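14th September

Adhesive shelf test, continued. Virgilio wants to switch everything over to the Bai glue before the end of the month on the strength of the Prandness data sheet. I read the data sheet again this morning and I'm still not convinced. It says the bond holds "in typical storage" and never says what typical is. Our back store goes damp every fall and bone dry by December, and I doubt they tried either.

What I did today: pulled the first batch of coupons from the damp cabinet, 28 in all, half Bai and half the old Edine stuff. Peeled them by hand first to get a feel, then did the rest on the spring gauge. Bai came out ahead on cardboard, which I expected. On the coated stock the two were so close that I wouldn't bet lunch on the difference. Six of the Bai coupons let go at the coating and left the glue line whole, so those tell us about the coating and shouldn't be in the average. Jomar had already put them in the average. Taken out again.

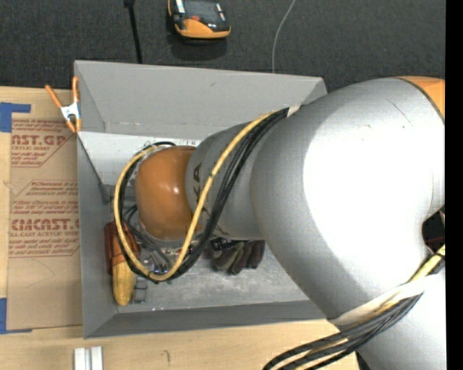 The gauge itself bothers me. It read a bit high after the break and I had to zero it twice. I'd like to blame the heater but I have no proof of that either. Anyone using it this week, please check zero before every coupon and write down what you found, even if it's fine. The sheet from the last run has a tidy column of zeros in one pen and I don't believe a word of it.

Cost, for the record. Virgilio's figure is 535 a drum for Bai against 1330 for Edine. Sounds great until you read the small print: the Bai drum is the small one, and the price leaves out freight. I asked the Zekex rep for a price per kilo, delivered. He sent me a brochure.

Also unclear how old our Edine drum is. The label has rubbed off where the date should be. If it's past its best, then the old glue is losing to the new one with a handicap and the whole comparison is worth very little. Jomar is looking for the delivery slip.

Still to do:
second batch out of the dry cabinet
repeat coated stock with fresh Edine, if we can get any
ask Prandness what humidity they tested at (third time of asking)

No switch until the dry batch is in. Told Virgilio. He sighed.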